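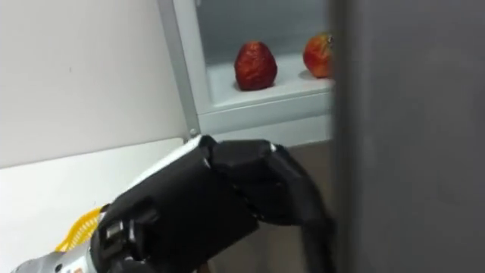 Brorkside, December

How to write a short film review the same night

A review for a local site or newsletter does not have to be long. Ours run to 197 words or a little over, and most can be written in one evening. I used this method last week for Ravn, which is still showing at the Ulix.

1. Before the film

Read the listing for the running time and nothing else. Skip the trailer if you can. Take a small notebook and a pencil. Phones light up the row behind you.

2. During the film

Write single words in the dark, well spaced out. You only need enough to bring a scene back later – a line, a color, a prop. Seven or so notes is plenty.

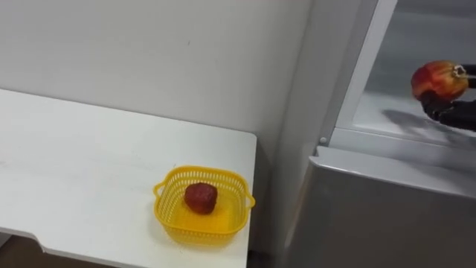 Red strawberry, yellow basket, white table.

3. Right after

Type up your notes before you talk to anyone about the film. I keep mine in Zekico, but any notes program will do. Set a timer for 20 minutes and stop when it rings.
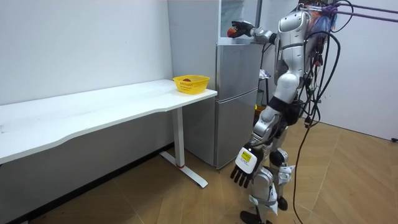 Start the draft with one scene, told simply. Leave the plot for the second paragraph and keep it to three sentences. Say who is where and what they are doing. "A silver-and-white robot reaches over the top of the refrigerator, its other arm hanging down" gives a reader more than "a tense kitchen moment." Then say what the scene did for you.

4. Writing about the camera work

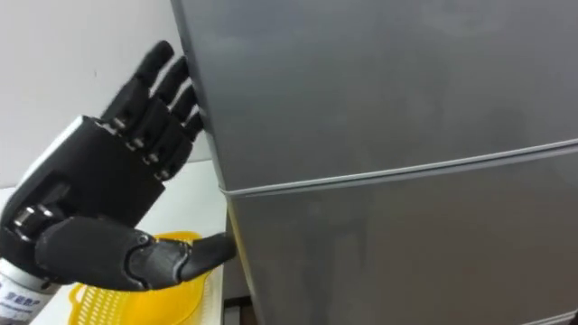

You don't need technical terms to write about a close shot. Name what fills the screen and what it is set against. Black jointed fingers held close together, next to a big silver-gray refrigerator, is enough for one sentence. If you do use a term, check it first.

5. Cutting

Take out the star rating, the cast list and any sentence that starts with "I think." Read the rest out loud once. Check the spelling of every name against the credits, then send it in by Monday.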